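Home | Ask | Topics | Members | Sign in

Permit for a small voting rights march, and where do we start?

Hello everybody, and thank you in advance for reading all of this!

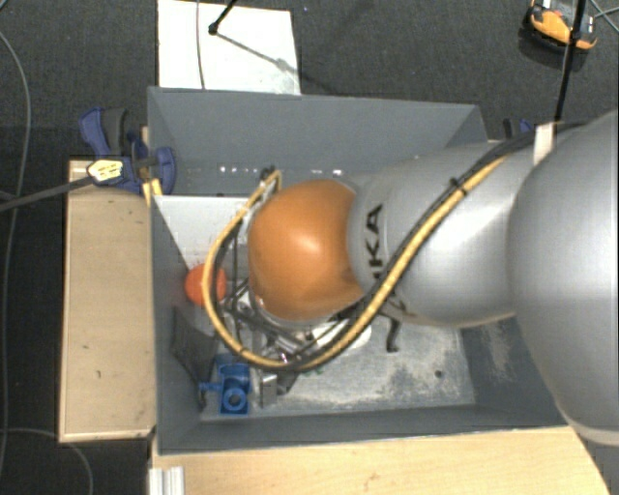
We're a church group in Wilent hoping to walk from our parking lot to the Kurnititz County courthouse in May, to speak up about the early voting site that was closed on our side of town. We'd stay on the sidewalk the whole way and finish with a short prayer and a couple of speeches on the steps. Do we need a permit for that, or only if we go in the street? I've called the city twice and got two different answers (both very polite, I'll give them that).

Posted by wilent_choir_mom

Hi there, and good for you all! We did a housing march over in Clinier with 233 people signed up, and the clerk told us sidewalks were fine without a permit as long as we obeyed the lights and left room for folks to pass. The courthouse steps were another matter, though. Those belonged to the county, so we filled out a separate form and turned it in 15 days ahead. Ask for the written ordinance and bring it with you. Oh, and take plenty of water, more than you think!

Posted by Domínguez Street Neighbor

depends on your town. ours wanted 20 dollars for using a speaker

Posted by porchlight11

Last updated in May
Contact us | Copyright Community Help Pages | Back to top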